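ロボットの見積書に載らないもの

2025年2月26日(水) 文:ロベル・フィクレ

設備の予算というものは、だいたい本体の値段から始まって、本体の値段で終わる。
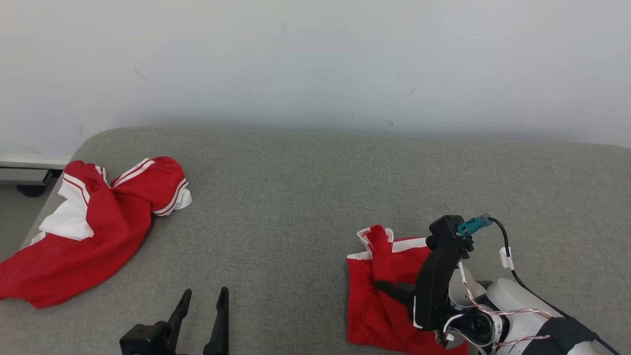
タブリジからは先週、うちの稟議は本体しか見ない人が通し、本体以外で苦しむ人が使うのだ、と書いてよこした。返信にしては長いメールで、要するに前回の記事で私が「まずは一台入れてみればいい」と気楽に書いたことへの苦情である。もっともな苦情なので、今回はその続きを書く。

衣類をつかんで広げ、畳むロボットの導入計画を、この一年でずいぶん読んだ。ネブブリッジという中規模のリネンとユニフォームの会社が、社内の検討資料を見せてくれたのがきっかけだ。資料は全部で251ページあった。そのうち200ページ近くが腕の仕様比較で、可搬重量、繰り返し精度、関節の数、そして何のために測ったのかわからない騒音値が並んでいる。台のことは一行だった。「作業台(既存品流用)」。

この一行が高くつく。

布を扱う仕事をしたことのある人なら、台がどうでもいいとは言わないだろう。硬くてつるつるの天板の上では、薄い生地の端に指が入らない。爪で引っかけようとして、二、三度空振りする。人間ならそこで舌打ちして角度を変えれば済むが、機械の指は舌打ちをしない代わりに天板を押し、運が悪いと曲がる。だから表面に少し沈む余裕のある、布張りの台が欲しくなる。既存品には、もちろんそんなものはない。発注する。納期が延びる。延びた分だけ、届いてしまった本体が倉庫で減価償却を始める。

ネブブリッジの場合、本体一式の見積もりが431万円だった。担当者はこれを聞いて、思ったより安いと喜んだそうだ。私も安いと思う。軽自動車なら二台か三台は買えてしまうが、設備としては安い部類である。問題は、その下にぶら下がる費目が別の見積書で、別の月に、別の封筒で届くことだ。台、床の補強、指先の交換部品、カメラの予備、ケーブル、ケーブルを留めるもの、留めたものが外れたときに呼ぶ人。足していくと最大377万円が上乗せになるという試算が出てきて、会議室が静かになったらしい。

では本体を安いものにすればいいかというと、話は逆へ転がる。ドリデュレックというメーカーのカタログには、ほかの半額に近い腕が載っている。営業の人も感じがいい。ただ、手首まわりの配線が標準では付属せず、「お客様にて適宜処理」とある。適宜、という言葉を見積書で見つけたら、私はそこに赤で丸をつけることにしている。適宜というのは、金額の欄が空いているという意味だからだ。

配線をばかにしてはいけない。腕は曲がるし回る。そこに沿わせた線も一緒に曲がって回る。一日中である。展示会の腕はみな、生まれたときから一本の線もぶら下げていませんという顔をして立っているが、現場で働く腕は線を抱えて暮らしている。私の知る限り、止まった理由を集計している会社で、線とコネクタが上位に入っていないところはない。そしてその費用は、たいてい「消耗品」という、ボールペンと同じ棚に入れられている。

次に、仕事の中身の話をしたい。計画書の中の衣類は、いつも無地の四角いタオルである。端がまっすぐで、四隅があり、裏も表もない。畳む手順は図にすると美しい。ところが、倉庫に戻ってくるのはタオルだけではない。袖があり、襟があり、白い線が入っていて、脱いだ人の都合で半分ねじれている。一着が丸まっていると、どこまでが袖でどこからが身ごろか、人間でも一度持ち上げてみないとわからない。赤いものが二着あれば、どちらの赤かを見分けるところから始めなければならない。

ここで計画書は急に口数が少なくなる。「多様な衣類に対応」と書いてある。対応するのは誰か。たいていは、隣に立っている人である。

この隣に立つ人の時間を、私は予算書でほとんど見たことがない。ネブブリッジの資料にもなかったので、失礼を承知で計算してもらった。練習のためにロボットを人が動かして手本を見せる時間、くしゃくしゃに戻した服をまた台に置く時間、つかみそこねたものを元の場所へ直す時間。最初の半年で2,433時間という数字が返ってきた。畳むための機械に教えるために、人がせっせと服を散らかすのである。仕事としては別に恥ずかしいものではないし、私は嫌いではない。ただ、給料の出る仕事だ。予算書に載せなければ、それは「現場の協力」という名前で、現場の残業になる。

念のため言えば、私はこの手の設備に反対ではない。むしろ買ったほうがいいと思っている。人が足りない職場は本当に足りないし、同じ姿勢で一日畳み続けるのは肩と腰にくる。二十代のころ、私は夏のあいだ工場で作業服を畳む仕事をして、七月の終わりには右手の親指の付け根が箸を持つたびに痛んだ。あれを機械がやってくれるなら、いくらか払う気になる。いくらかを、全部数えてから払いたいというだけだ。

買い方について、いくつか思うところがある。

まず、台を先に買うべきだ。腕より前に。台は腕が来なくても使える。人がその上で畳んでみて、高さが悪いとか、角が腰に当たるとか、文句が出尽くしたところで腕の据え付け位置を決めればいい。角は丸いほうがいい。これは機械のためにもなるが、主に夜勤明けにそのそばを通る人間の太ももの話である。

それから、両腕が要るのか片腕で足りるのかを、見積もりを取る前に決めておく。営業の人は両腕を勧める。布は二点で持つと広がるので、理屈としては正しい。しかし両腕にすると、片方が働いているあいだ、もう片方をどうしておくかという問題が生まれる。値段は二本分だ。人間の左手だってしょっちゅう遊んでいるではないかと言われればそのとおりだが、私の左手は別売りではなかった。

指先は最初から予備を買う。これは値切らないほうがいい。値切ると、次に注文したとき最低ロットが五十個になっている。

保守契約については、ジェチュラという保守専業の会社が出している料金表が参考になる。好きな会社かと聞かれると困るのだが、表が正直なのだ。駆けつけ一回いくら、遠隔の相談が一回いくら、「お客様の操作に起因する場合」がいくら。最後の項目が一番高い。この三行があるだけで、一年目の故障をだいたい値段に直せる。ほかの会社の「充実のサポート体制」という一文からは、何も計算できなかった。

もうひとつ、稟議の書き方。多くの会社では、回収期間が三年を超えると紙が戻ってくる。すると担当者は三年に収まるように、何かを消す。消されるのは決まって、台と線と人である。三年で回収できる計画書はこうして出来上がり、五年かかる現実と並んで歩くことになる。いっそ最初から五年と書いて出した会社をひとつ知っているが、通ったのは二度目の提出で、一度目との違いは表紙の色だけだったそうだ。これをどう受け止めるべきか、私にはまだ整理がつかない。

タブリジへの返事としては、こう書いておく。気楽に「一台」と書いたのは悪かった。一台というのは、腕が二本と台と線の束と、その隣の人のことだった。次からは数え直してから書く。ただ、そちらの稟議の様式に「その他」という欄が一行しかないのは、そちらの総務に言ってほしい。

ネブブリッジの件は、春の会議でもう一度かけるそうだ。作業台の行は三行に増えたと聞いている。

カテゴリ:設備と予算/自動化/コラム

最近の記事
・中古の搬送台車はなぜ試運転の翌週に値下がりするのか
・「適宜」と書かれた見積書を読む
・補助金の締切と人間の睡眠について
・展示会で名刺を配りすぎた人のための断り方
・倉庫の床は誰の予算か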